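# Dish towels: fold in thirds, roll, or just stuff them in the drawer?

**keegan_n** — 7:40 am

We moved into a smaller place in February and the kitchen has 4 drawers total. One of them is for towels and it won't close. I have 24 dish towels, which I know is too many, but my mother-in-law keeps giving them to us and they're good towels.

Right now I fold each one in half, then in half again, and stack them. The stack is too tall and I always end up pulling from the top, so the bottom ones never get used. What do people do?

**SharonA** — 8:15 am

Thirds lengthwise, then thirds the other way, and stand them on edge in the drawer like files. You can see every towel and you take from the front. Clean ones go in at the back.

**bremel_street** — 8:22 am

Get rid of half of them. 24 towels for how many people?

**keegan_n** — 8:31 am

Two people and a toddler. We do go through them.

**Witold P.** — 9:05 am

I roll mine. Fold in half lengthwise, roll from the short end, done. It takes a couple of seconds per towel and I don't care if the corners match. The file method works until you take out three and the rest fall over.

**SharonA** — 9:12 am

They fall over if the drawer is too wide. Put something in there to hold them up. I use an old food container with the lid off. It fits six of mine.

**rostyk_z** — 10:48 am

Agree with Sharon on the container. I did the kitchen linens this morning on the big table instead of the counter, and having a large flat surface made more difference than the folding method. I used to do it on top of the dryer and everything came out crooked.

My order is: find a corner, shake the towel out, lay it flat, smooth it with the free hand, then fold. Ours have a wide band on one edge, so I start from that edge and keep the band on the outside. Then I can tell which towel is which from above.

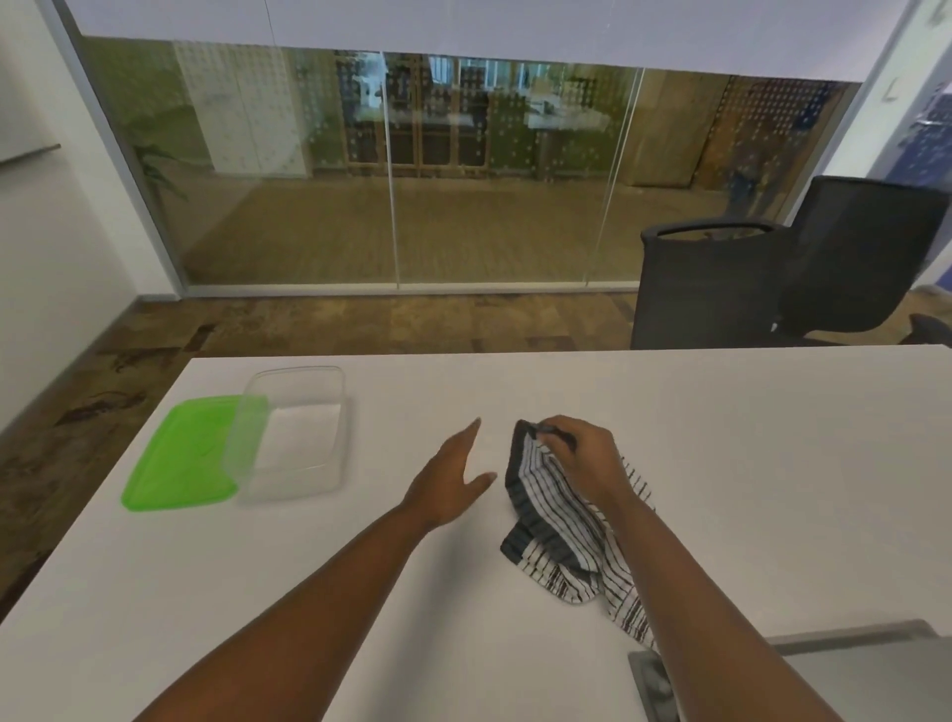 *Picking up a corner of the striped one. Container and green lid are on the left.*

The tub is clear, so if it goes on a shelf you can still see what's in it. I keep the lid underneath so it doesn't wander off.

**Witold P.** — 11:02 am

Nice table. What are the towels? I'd like some with a dark edge. Mine are plain white and show everything.

**rostyk_z** — 11:10 am

No idea on the brand, they were a gift. The white part with the stripes will show stains too. The dark gray band is where I wipe my hands.

**pylyp.m** — 11:34 am

I'm going to disagree with the containers. Every food container you put in a towel drawer is one you don't have for food, and then you go out and buy more. I bought a set of spring dividers from Tasdale. They push against the sides of the drawer and you can move them. Mine have been in for two years and only one has lost its rubber end.

**SharonA** — 11:41 am

I only use ones where the lid has cracked or gone missing. They're no good for leftovers anyway.

**pylyp.m** — 11:45 am

Fair. But his has a lid.

**rostyk_z** — 11:52 am

It does have a lid. We have plenty of containers. The lid is a bit of a pain to snap on with food in it, so I don't mind giving that one up.

**bremel_street** — 12:20 pm

Measure the drawer before you buy dividers. I got a pair that were too long by the width of a pencil and had to send them back.

Also check the towels themselves. The thick waffle kind doesn't file well at all. I hang those on the oven door and only put the thin ones away.

**keegan_n** — 1:15 pm

OK, did it on my lunch break. Thirds and thirds, on edge. I got 19 in and the drawer closes. The other 5 are the thick kind, so those went on hooks by the back door. No container yet and they're leaning some, but they're staying up for now.

Rolling looked faster but I tried it with two and they came undone when I moved the drawer.

**Witold P.** — 1:30 pm

Roll tighter.

**keegan_n** — 1:33 pm

I'll try it on the next load.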